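Charito Cabanatuan looks after the planting and furniture at the Sundo office in Ostham. She waters the desk pots every six days. "The variegated one, with the pink and green leaves, takes less than the plain green," she says. "I check the compost first."

Pots stay on the white desk — the round table is kept clear for meetings. 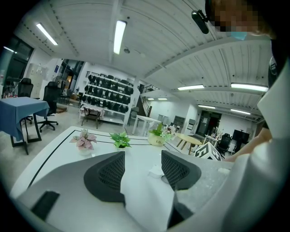

Shelving and tables

The tall white unit was fitted in December. "Black items go on the tiers in rows," she says. "Cloths on the side tables are changed when marked."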